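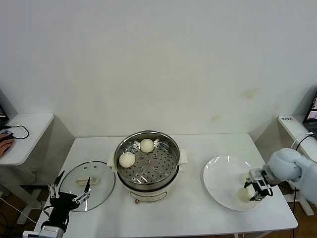

*Two buns in the steamer, lid off.*

The Okine talk on Sunday ran 74 minutes, and most of it was about white balance at depth. Ankit Awasthi shoots raw at a fixed 5200 K and corrects later against a gray slate that he photographs at the start of each dive and again at the deepest point. I had been setting a custom balance every few meters. His way costs two exposures and leaves both hands free.

He showed 63 prints from the Kellik wall, all made in July. The wide shots used a pair of Faltell strobes on long arms, angled outward so that only the edge of each beam reached the subject. Backscatter was low even in the plankton shots. For macro he brings the arms in tight and drops the power to one eighth.

Notes I want to keep:

- Dome port: focus on the virtual image, so a close-up lens may be needed behind a small dome.
- Shutter at 1/200 for most strobe work. Slower if the background water is going black.
- Check the O-ring under a side light. Grease it thinly; grease does not make the seal.
- Rinse tank: housing goes in alone, no loose clips.

The hall held nearly 200 people and the projector was too dim for the deep blues, which blocked up in the lower third of the screen. The prints in the lobby were much better. Frame 611, a seahorse against open water, had clean detail in the shadows that I could not see at all during the talk.

The Shukla evening next month covers video lights. I have a seat near the back.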